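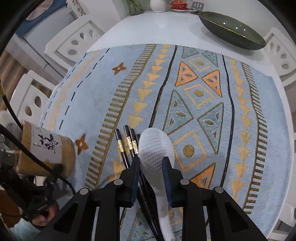 科技·特稿

把筷子和汤勺从桌布上夹起来，放进竹筒，再拿出来，再放一遍。采集员手里握着一把带两片夹爪的手持工具，每做完一遍算一条数据。Nusumcombe的这个项目给每位采集员定的目标是600条，做得顺的人报到800条。项目方相信，这样的动作攒得足够多，机器就能学会收拾餐桌。

我对这句话里的“足够多”三个字一直有疑问。

先说做法。过去教机械臂干活，要有人坐在旁边遥控，一台设备配一个人，慢，而且贵。手持夹爪省掉了机械臂：人拿着它直接干活，装在工具上的相机把过程录下来，事后再从录像里还原出手的轨迹和夹爪的开合。设备轻，可以带进茶室、餐厅、普通人家里。Moltik做的就是这类工具的配套软件，负责把录像切成一段一段，剔掉不合格的，剩下的送去训练。

听上去合理，问题在于剔掉的是什么。

按照采集手册，夹爪碰倒了杯子，作废；勺子滑了一下又夹住，作废；中途停顿太久，也作废。留下来的都是干净利落的示范。可一台机器真正进了厨房，头一件遇到的事恐怕就是勺子滑了一下。它从来没见过人是怎么补救的，因为补救的片段早在入库之前就删光了。我问过项目方，这些废片有没有另外存着，得到的答复是“以后会考虑”。

再说多样性。宣传材料里反复出现“真实环境”的说法，意思是数据不在实验室里摆拍。这一点我承认，比起前些年灰色台面上放几块彩色积木，进步是看得见的。花纹繁复的桌布、带金边的盘子、几根筷子和一把瓷勺挤在一起，对视觉系统来说都是不小的麻烦。但真实环境有多少个，跟数据有多少条，是两回事。同一张桌子上录600遍，换来的是600个角度略有差别的同一张桌子。Nusumcombe第一批数据一共用了9处场地，公布的时候却只强调总条数。投资人爱看总条数，大概也只看总条数。

筷子又是个特别的例子。人收筷子，靠的是手指拢一拢，在桌面上磕一磕，对齐了再放。两片夹爪做不了拢的动作，采集员就得先想办法让几根筷子聚到一处，再一次夹住。于是他们慢慢练出了一套“夹爪手法”，先从哪边靠近，夹在什么高度，转多大角度。练到后来，示范的人已经不像在收拾桌子，倒像在替机器表演收拾桌子。这套手法能不能代表人的本事，我表示怀疑。它代表的是一个人在手被换成夹子以后的将就。

支持者有一种回应：机器本来就长着夹子，学将就的办法正好。这话有道理，我一时也驳不倒。只是这样一来，“向人学习”的招牌就该擦一擦了。

Pranley走的是另一条路。这家公司的数据量小得多，每个动作录2遍，一遍正常做，一遍故意出点差错再挽回来。他们的工程师认为，后一遍更值钱。我看过他们的演示，机器把勺子碰歪之后会退回来重新找位置，动作难看，好歹没有僵在那里。不过演示终归是演示，场地是他们自己的，勺子也是他们自己挑的。我提出换一把带来的勺子试试，对方说当天的日程排满了。

给采集工作付钱的方式也值得说一说。Kocsis是一家派工平台，在这个行当里替几家公司招人。工钱按合格条数结算，被剔掉的一分不给。这种算法之下，谁都会挑最稳妥的做法：东西摆在顺手的位置，光线挑最好的时候，动作一遍比一遍像。手册上写着“请自然操作”，结算单上写的却是另一套要求。采集员没有做错什么，他们读懂了结算单。

机器学到的东西，就是从这里来的。一个按条计费的下午，人会变得多整齐，数据就会有多整齐。等到某一天机器在别人家的餐桌边不知所措，研究人员大约又会得出结论：数据还不够，再采一批。

我并不认为这件事没有价值。几年前，让机器夹起一把光滑的瓷勺都算得上论文题目，眼下这已经是采集员上手头一天的练习。工具便宜了，场地也开始走出实验室，往后总会有人把失败的片段留下来，把场地的数目写在条数前面。我只希望公布成绩的时候能多写几行：在哪些桌子上试过，有几张是训练时没见过的，失败了几次，失败以后由谁来收拾。

Nusumcombe说下一批数据定在12月开始采，任务从收餐具扩大到擦桌子和倒茶。我问倒茶洒了算不算合格，对方说不算，洒了的那条会删掉。

2021年5月30日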